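Speaker notes, plating workshop, Mirgate Community Kitchen
Dec 15, 2018

(Wait for the kettle crowd to sit down. Slides start on my click, not on a timer, so I can waffle a bit.)

Hi everyone, thanks for coming out on a Saturday. I'm going to talk about white food on white dishes, and yes, I know how that sounds. I've been doing the party platters at Priven for a while now and the question I get most is about colour. Beetroot, herbs, edible flowers, all that. Fine, lovely, we'll get to the flowers after the break. But I want to start with cauliflower, my favourite vegetable by miles and the one people give up on quickest!

Slide 2. Read out the Kastari menu, just the three starters. Ask who'd put the cauliflower on a dark plate. (Most hands go up, they did in November.) Okay, so dark is the easy answer. You get your contrast for free. Now let's take it away and see what's left to work with: shape, shadow and space.

Next two slides together, leave them up while I talk. 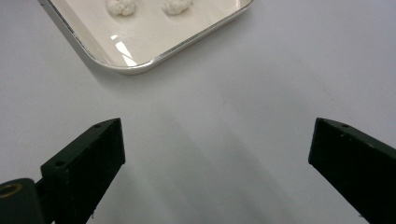
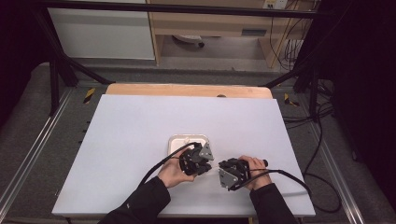
White tray on a white surface: two small florets up close, then the tray from further back.

Start with the close one. Look at the bumps. All the grey in a floret comes from the little shadows between the lumps, so if you steam it to mush you lose the only pattern you had. Small florets, keep the knobbly side up, and leave a gap between them. I like a gap you could park another floret in.

Point at the shine on the tray. That's the overhead light bouncing back at you, and a glossy dish will do it every time. Walk around your table before guests arrive and look from where they'll be sitting. The rim helps too, it gives your eye an edge to stop at when the table is as pale as the dish.

Then the wider one. See how the pale board runs nearly to the far side of the table, with a strip of wood left showing? I love that strip. If your whole setup is white, let a bit of timber peek out somewhere, or grab a linen runner.

(If someone asks about portion size: I did 32 small trays for the Strobel lunch and ran short. Next time I'd make 100 florets and stop worrying. Don't get dragged into catering prices, we'll be here till dinner.)

Practice bit. Everyone takes a tray and 2 florets from the tub by the sink. Five minutes, no garnish, no sauce, no sneaky parsley. Swap seats with your neighbour and look at theirs from a chair, then standing up.

Slide 21 is the roasting times, leave it on through the tea break. Remind them to hang on to their trays for the flowers.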